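Gaddale Site: Pre-Purchase Safety Checklist, Hand-Held Gripper Equipment
Inspected 2022-11-10 by Murray Tautahi. Comments by Mohcine Berrada, Purchasing.
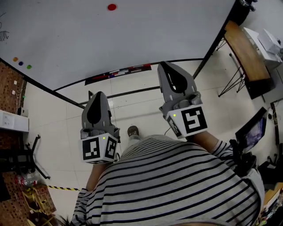

The checklist is to be completed before any order for further gripper pairs is approved. Items marked Open must be costed within the same request.

1. Floor clear of loose items within the working area
Result: Open
Comment: Bottle to be removed from the floor. No cost.

2. Cables secured and kept off walking routes
Result: Open
Comment: Cable covers to be added to the order. Illerano has quoted 89 pounds.

3. Marker faces on both blocks clean and undamaged
Result: Pass
Comment: Spare printed faces should be held in stock. Quote awaited from Psarras.

4. Indicator lights working on each unit
Result: Pass

5. Stands stable and feet fully spread
Result: Pass
Comment: The whiteboard stand is to be checked again in December.

6. Floor tape in good condition
Result: Pass
Comment: Allow around 80 pounds a year for replacement.

7. Storage available for additional units
Result: Open
Comment: A lockable cabinet is priced at 307 pounds. Wikstead has asked to share the cost; no reply has yet been given.

8. Operators' weekly hours recorded
Result: Not assessed

Approval to purchase is withheld until items 1, 2 and 7 are closed. Revised figures should be sent to M. Berrada.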